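Teleop demos in sim: head camera tilt and a kitchen task

Forum: Learning from Demonstration > Simulation

mernham_k
Posted in September, 9:40 pm
I'm recording demonstrations for a cabinet task in simulation, two-armed robot, headset and hand controllers. The operator reaches for a cabinet door, pulls it open, lets go and backs off. I have 468 demos so far. The policy trained on them gets to the door fine and then fumbles at the knob. It closes the gripper early on maybe one try in three.

I record from the head view and let the operator move the head freely. Some of the recorded views end up at pretty steep angles, with the robot's own body filling a lot of the bottom.

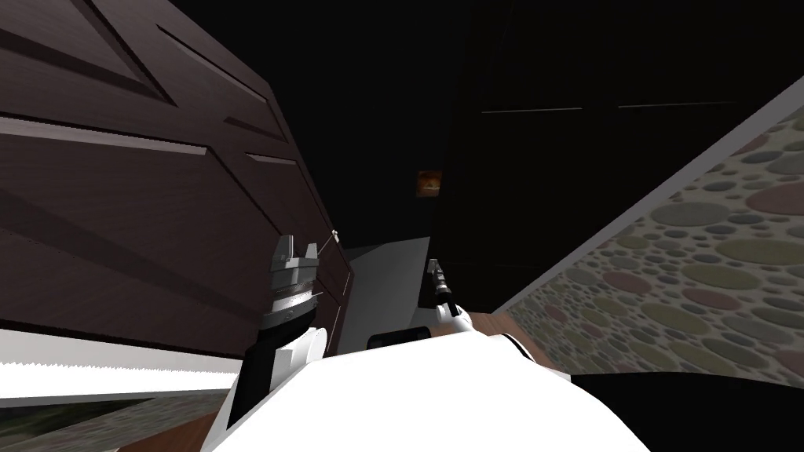 My question is whether I should lock the head for the next batch or keep it free and collect more. The operator hates the locked head. She says she can't judge the distance to the door without leaning.

worska
Reply, 10:05 pm
Lock it. We had the same argument here and the locked set won with fewer demos. With a free head the policy has to learn where the camera is and where the arm is at the same time. Are you at least saving the head pose with each step?

mernham_k
Reply, 10:12 pm
Head pose is saved but I don't feed it to the policy. Inputs are the image and the joint positions of both arms.

worska
Reply, 10:15 pm
Then feed it in before you collect anything else. It costs you one training run.

Snežana Shehu
Reply, 10:51 pm
I don't agree with locking. An operator who can't see what she's doing gives you bad demos, and you can't fix those later. Ours got slower and started nudging the door two or three times before closing the fingers. The policy copied the nudging.

What I would look at first is the gripper timing. Plot the close command against the distance from the fingertips to the knob for every demo. If the operator closes early because the trigger has a delay, the free head has nothing to do with it.

clerodach
Reply, 11:20 pm
Seconding the plot. Also check whether your trigger is on/off or proportional. I had mine on proportional and people would rest a finger on it, so the fingers were half closed the whole way in. Small knobs were hopeless after that.

worska
Reply, 11:31 pm
Snežana, how many demos did you have with the locked head? Ours needed 15 practice runs per operator before we kept anything. After that they stopped complaining.

Snežana Shehu
Reply, 11:44 pm
269, two operators. We did practice runs too, though not that many. One of the two got used to it. The other never did.

mernham_k
Reply, 7:30 am
Made the plot before work. There is a clear bump of early closes, and nearly all of them come from the first week, when I had the trigger on proportional like clerodach describes. I'm dropping those and retraining with the head pose added. I know that's two changes at once.

worska
Reply, 7:52 am
Run them separately or you won't know which one helped.

Nataša Trajkovski
Reply, 12:16 pm
One more option. Keep the head free for the operator and replay the recorded actions afterward to render a second, fixed camera. It's sim, so you can put the camera wherever you like. Replay drifted for me when the door had contact friction, so restore the saved state at every step and skip the physics. I did roughly 2000 episodes that way overnight.

mernham_k
Reply, 12:40 pm
I do save full states. I'll try that after the two retrains. Where did you put the fixed camera?

Nataša Trajkovski
Reply, 1:03 pm
Behind the shoulder on the side of the working arm, far enough out that the upper arm doesn't cover the gripper. Check it with the arm fully stretched before you render everything.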